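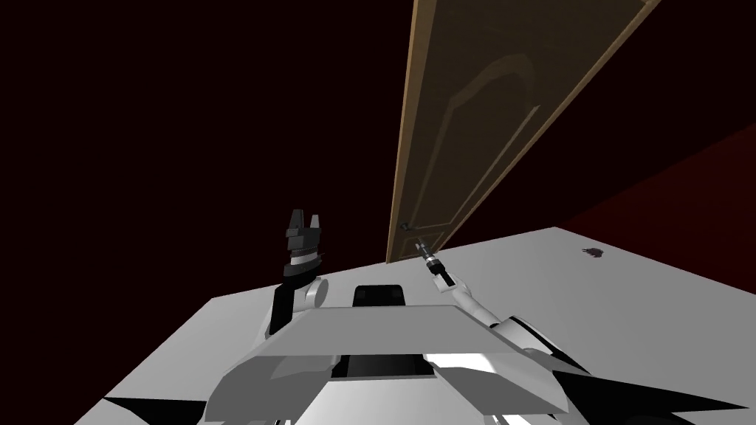
Handout 4: Can a machine do the chores yet?

Introduction to Service Automation, evening group, Prambridge
Prepared by Rocío Espinoza, October

Please read before we meet. You do not need to do any calculation this time, but bring your notes from Handout 3, where we defined the words task, step and recovery. I will use them again without explaining.

4.1 What we mean by "yet"

When a newspaper writes that a robot can open a door, it normally means that one robot opened one door. For a person who runs a laundry or a nursing home, the sentence should mean something else: any door in the building, on any day, with nobody standing near to help. Between these two meanings there is a long distance, and most of this course takes place inside it.

I ask you to keep three levels apart in your reports:

Shown. The task was completed at least once, and somebody saw it.
Repeated. The task was completed many times in the same room with the same objects.
Trusted. The owner of the room goes home and leaves the machine to work.

Washing machines are trusted. Floor robots are trusted in many homes, if the cables are picked up first. For tasks with two arms and a body that moves through the house, I know many of the first level, a smaller number of the second, and I would be careful with any claim about the third.

4.2 Doors, again

Students are sometimes disappointed that we spend so much time on doors. But a door is a good test, as it combines almost everything. The robot must find the knob, which can be small and dark against a dark surface. It must place itself so that the arm can reach, and so that the door does not hit the base when it swings. It must grip, turn, and pull or push along a curve. A person moves the feet during this without thinking. For a robot with a wide body, the base and the arm have to be planned together.

A two-finger gripper holds a lever handle quite well. A round knob is harder, for the fingers touch it only in two places and it can slip when the wrist turns. In the Bisht exercise you will compare both types. Please use the same starting position for each, otherwise the comparison has no value.

4.3 Simulated homes

Much of the practice today is done in simulation. The reason is cost, mainly. In a simulator you can run a door task 2,002 times, which was the number in our Hendberg exercise, and the only thing you wear out is your patience. With a real door I would not ask for more than 300, and I would expect to repair the hinge.

A simulated home can also be changed quickly. A bedroom with a bed, a pillow and wooden furniture gives the robot narrow places to pass and large surfaces that hide small things behind their edges. If the arm reaches toward one piece of furniture, the rest of the body must still keep away from the others.

What simulation gives less well: friction, soft materials, and the small errors of an old house. A bed sheet in a simulator may behave like a hard shell. A door in a simulator closes correctly each time, while the door of my own kitchen has to be lifted a little. 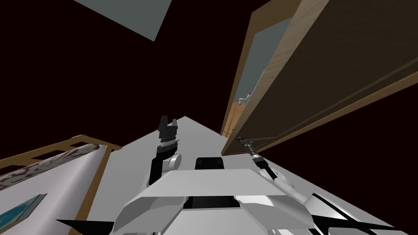
4.4 The shop floor is easier, with exceptions

In a workshop the objects come back to the same place. The light is constant, and people accept a yellow line on the floor that they should not cross. For this reason the Sorkau packing line, which we discussed in the second week, could be automated with quite simple arms. The difficult parts were the ones which look like housework: opening a bag, taking a crooked piece from a full box, wiping a surface until it is clean enough. "Clean enough" is not a position that you can program.

4.5 For your report

Choose one chore from your home or your job. Write down its steps as small as you can, including those your hands do without asking you. For each step, mark shown, repeated or trusted, and give your source. If you find no source, write "none found". Do not guess.

Length is 2 pages. Drawings by hand are welcome. Work in pairs is allowed if both names are on the first page.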